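Robot Learning Lab
Handout 9: Collecting Demonstrations for Contact-Rich Assembly
Instructor: Yavuz Coşkun
Revised Dec 5, 2018

1. Scope

Handout 8 dealt with the policy network and its loss. This one deals with the data. A policy trained by imitation can only reproduce what the operators showed it, including their mistakes and their pauses. Read this before your first session at the Kunwood cell.

2. Terms

Episode: one attempt at one task, from the start pose to the stop signal.
Demonstration: an episode carried out by a human operator through the arm.
Observation: camera images, joint positions and gripper opening at one time step.
Action: the commanded change in gripper pose, plus the open/close command.
Label: success, failure or discard. Assigned by the operator and checked by a second person.

3. Task family

The tasks are taken from desktop computer repair: placing a processor in its socket, seating a memory module, inserting an expansion card, returning a hard drive to its bay. Parts start in a fixture beside the open case. The fixture gives each part a known resting pose, which keeps the grasp simple and leaves most of the difficulty in the insertion.

Insertion is hard for three reasons. Clearances are small compared with the error of the arm. The gripper hides the contact point from a fixed camera at the moment it matters. Force builds up quickly once a part is misaligned, and the images change very little while it does. A camera near the wrist helps with the second problem and does nothing for the third.

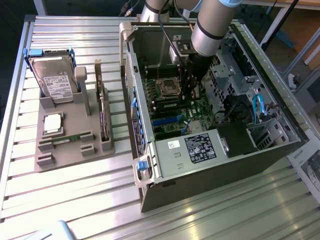

Start poses must vary. Before each episode, the collection script draws a random offset for the gripper, and the operator shifts the case by hand within the allowed area. If every episode begins from the same pose, the policy can learn the path by heart and ignore the images. The Borkville set had this defect. Its policies did well in replay and failed when the case was moved.

4. Procedure

4.1 Home the arm and confirm that both camera streams are recording.
4.2 Place the parts in the fixture. Check that the target socket or slot is free.
4.3 Run the offset script. Do not redraw an offset you dislike.
4.4 Start the episode, approach, grasp, transfer, align, insert.
4.5 Release the part, withdraw the gripper and send the stop signal.
4.6 Enter the label before resetting anything.

Keep the speed steady. Long pauses produce many time steps with a near-zero action, and a policy trained on them tends to stall at the same place. If you need to think, stop the episode and mark it as discard.

5. Failures and recoveries

Keep failures. They are excluded from imitation training but used for the success classifier in Handout 10. A recovery, where the part jams and the operator backs off and tries again, counts as a success if the part ends up seated. Recoveries are the most useful episodes we have. Aim for 13 per task.

6. Splits

Split by episode, never by time step. Neighboring steps are almost identical, and a split by step leaks the training data into the test set. The Vilbridge episodes are held out entirely and may not be used for tuning.

7. Exercises

a) Plot the action norm over time for 2 demonstrations of the same task by different operators. Mark the pauses.
b) Train on the Dağdelen subset with and without recoveries. Report the success rate for each on the held-out episodes.
c) Propose a signal other than images that would detect a misaligned memory module. State the sampling rate it would need.

Submit code and plots together. Written answers are limited to 3 pages.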